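The Mending Counter at Zerketti: A Conversation with the Owner

If you have lived in Wistwood for any length of time, chances are good that something in your closet has passed through the little shop on Dakow Street. Zerketti does hems, zippers, linings, patches, coat buttons, and now and then a teddy bear, and it has been doing them for 27 years. I have been a customer for plenty of those years myself, so I can't claim to be a neutral party. The owner, who asked me to leave her name off ("put the shop's name, people know the shop"), poured me a cup of tea before I had my coat off, and we talked for most of the afternoon.

I asked first how she got into it, and she laughed and said it was on account of a pair of curtains.

"I had just moved here from Hoani, and the apartment had these very tall windows, and I bought curtains for them secondhand and they were too short. So I added a border at the bottom. My neighbor saw it and wanted the same, and then her sister wanted pants taken up, and I thought, well, I could go on doing this at my kitchen table or I could get my kitchen table back."

The kitchen table stayed in the family, she told me, but the sewing moved out within the year. The first shop was one room behind a bakery, and everything she sent home smelled of rye bread. People liked it, mostly. One gentleman did not, and he came back for his suit twice to have it aired.

What I really wanted to talk about, though, was fabric, because that is where she lights up. Ask her about the business side and you get a polite answer. Ask her about cloth and you had better have nowhere to be. Stripes in particular can keep her going for a good long while.

"Stripes tell on you," she said. "With a plain cloth you can be a little off and it will forgive you. With a stripe, if you sew your seam a bit crooked, the whole town can see it from across the street. I spend more time pinning a striped piece than I do sewing it, and that's how it should be. I pin it, I go have my lunch, I come back and look at it again, and very often I take all the pins out."

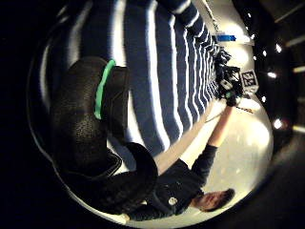
Wide navy stripes with narrow white between them.

When the stripes are wide and the gap between them is narrow, she explained, the eye goes straight to the narrow color, so that is the one she matches first. She lines up the thin stripe at the top of the seam, then at the bottom, then in the middle, and lets the wide stripe look after itself. I have sewn exactly one pillow cover in my life and I wish I had known this at the time.

She also has firm feelings about washing. New cloth gets washed before it gets cut, every time, and dark cloth gets washed on its own. She keeps a drawer of white handkerchiefs just for testing color — you dampen one, press it on the inside of a hem, and see what comes away. A customer once brought in a tablecloth that had turned a whole load of shirts pale blue, and wanted to know if the shirts could be mended. "I said I could sew up a hole, but I couldn't sew up a color. She wore them blue, and they looked very nice on her."

We got onto the question of what is worth mending and what isn't, and here she surprised me. I had expected her to say that everything is. She shook her head and refilled my cup. 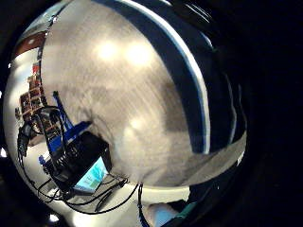 "People come in with a sweater that cost them less than the mending will, and they are a bit ashamed to ask. I always tell them the price first and then I ask if they like it. That's all I want to know. If it's your favorite sweater, then it's worth it. If you're only doing it out of guilt, let it be a rag, a rag is a useful thing." She does turn work away, she said, and usually it is work where the cloth itself has given up. When a sheet has gone so thin that the needle leaves a hole bigger than the one you were fixing, there is no kindness in carrying on.

She charges 22 dollars for a simple zipper and has not raised it in quite some time, though she admits she ought to. Her bookkeeper reminds her every January. Every January she agrees with him completely and then goes back upstairs and forgets.

I asked whether younger people were coming in, and she said yes, more than ever, and a good many of them wanted to learn how to do it for themselves. That was how the evening classes began. There are eight chairs, the class runs for two hours, and the only rule is that you bring something of your own that needs fixing. Practice squares are not allowed. "A practice square is boring, you don't care what becomes of it. Bring me the jacket your brother ruined. Then you'll pay attention."

The first evening is always threading needles and sewing on buttons, and she won't be hurried past it. She teaches the button with a shank, winding the thread a few times underneath so there is room for the cloth to sit, and she has people undo it and do it over. The second evening is hems. By the third they are usually asking for things she hadn't planned on teaching, and she usually gives in.
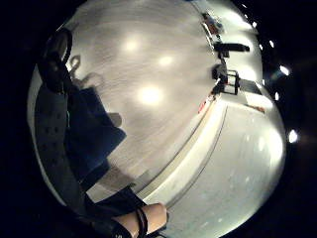

The class people ask for most is the one on bags, belts, and anything that has to carry weight, and it fills up well ahead of time. Regular thread won't do for that sort of job, she told me, and neither will a regular needle, and you have to get used to working slowly and pulling hard. She starts everyone off on straps. A long dark one with a row of small round holes running down it, like the one in the photo, suits her lesson very well, as she wants people to look closely at the holes before they so much as pick up a needle. If one has stretched out of shape, she backs the strap behind it with a bit of strong tape and stitches around it, well clear of the edge. Then she checks the end, where a strap tends to get folded and tugged on, and she says half the repairs that come to her counter could have been caught there a year sooner by anyone who bothered to run a thumb over it.

She keeps 40 spools of heavy thread on the wall by the window, and when I admired them she took down nearly every one to show me. There is a brown she can no longer buy anywhere and is making last. There is a dark green she ordered by mistake and has come to love, and if you aren't careful she will talk you into it for your coat buttons.

It was getting dark by then and two customers had come and gone, one with a wedding dress over her arm in a garbage bag, so I finally asked whether she ever thinks about retiring. She thinks about it when her shoulders ache, she said, and then somebody brings in something interesting. She would like to visit Hoani for a whole summer and see her cousins. She would like to finish the quilt she started when her son was small, which is in a box under the cutting table and which he, now a grown man with a mortgage, still asks after.

Zerketti is open mornings and afternoons, with a long lunch. The next round of mending classes begins on 30th October, and sign-up is at the counter only, on the paper sheet. Bring your own project, and if you have a thimble that fits you, bring that too.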